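# Notebook, teaching by demonstration: packing task, June

Entry by M. Ammann. Continues from the entry on gripper calibration.

**Purpose.** To record demonstrations of the pick from the divided tray, and to decide whether the set collected so far under the name Trurkley may be released to Guvus for training.

**Present.** S. Hubmann, M. Seyoum, H. Brunner (afternoon only), the undersigned.

## 1. State of the set at the start of the session

The log stood at 436 demonstrations. Of these, 406 had been passed at review. The remaining 30 were set aside, the greater part of them for a single fault: the operator paused above the tray for longer than two seconds before closing the fingers. The target agreed with Wivero remains 1000 accepted demonstrations, and the closing date has not been moved.

The review sheet now has a separate column for hesitation. Previously this was entered under "other", where it could not be searched.

## 2. Tray pick

The procedure was as in the previous entry, with the following changes.

- The approach is made from the open side of the table, at the lowest speed setting.
- The fingers are brought level with the top of the package before any sideways movement.
- The grip is closed once only. If it has to be opened again, the demonstration is ended and marked as a failure.
- The package is lifted clear of the cardboard partitions before the wrist is turned.

Plastic wrapping continues to be the difficult case. It gives under the fingers before the contents do, and the operator feels contact too early. Operators new to the controls tend to stop at this first contact. The instruction sheet now tells them to continue closing until the force reading has been steady for one second. 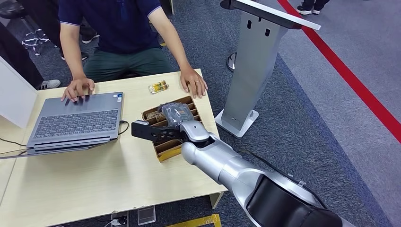

Svenja Hubmann does not accept the one-second rule. In her view it teaches the arm to wait, and the waiting will be copied into every pick, including those of rigid boxes where there is no need for it. She would prefer a force threshold set for each kind of item, with the operator told nothing about time at all. She asks that her objection be entered in full, and it is so entered.

The undersigned agrees with the substance but notes that thresholds for each item would require the earlier demonstrations to be relabelled. A compromise was settled on: the rule is kept for wrapped items and withdrawn for all others. Relabelling is to be costed by M. Seyoum.

## 3. Hand guiding compared with remote control

Both methods were used again. Hand guiding gives smoother paths close to the table, and new operators are comfortable with it sooner. Its weakness is that the person's forearm comes into view of the cameras, and such recordings have to be masked before use. Remote control produces cleaner recordings but shorter, more broken movements, particularly at the wrist.

H. Brunner proposed that the approach be guided by hand and the grasp performed remotely, with the two parts joined afterwards. This was attempted in the spring at Hämmerli and the joins could be detected in the learned motion. It will not be repeated unless a better method of joining is found.

## 4. Work at floor level

The second part of the session concerned reaching down and holding a position above the marked area without contact. The multi-fingered hand is used for this work. The demonstrator lowers the hand, holds it still with the fingers off the carpet, and withdraws along the same path.

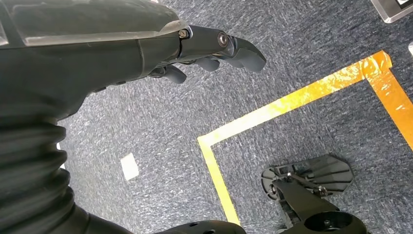
The hold is to last for a count of three, spoken aloud by the second person. Counting by the demonstrator was found in earlier sessions to produce a slight downward drift, presumably through divided attention. Any recording in which a fingertip touches the floor is to be kept, marked "contact", and left out of the training set.

The starting posture must be the stored one. Several older recordings were begun from wherever the arm had last been left, and these cannot be compared with the rest. B. Llorente has been asked to make the recording software refuse to start unless the stored posture has been reached.

## 5. Decisions

1. The set is not released to Guvus at present. Partial release was discussed and declined.
2. Instruction sheet to be revised as in section 2. Draft to S. Hubmann for comment before printing.
3. Two reviewers for each demonstration from now on. Where they differ, the demonstration is rejected.
4. File 961 in the shared folder is a duplicate carried over from the test set and is to be removed. It was not counted in the figures above.

## 6. Outstanding

Time stamps from the wrist camera still run behind those of the joint log by an amount that varies between recordings. Cause not known. Begoña Llorente suspects the network switch. To be tested with the camera connected directly, before any further floor-level work is recorded.

Spare finger pads: one pair left. Order placed at 16.20.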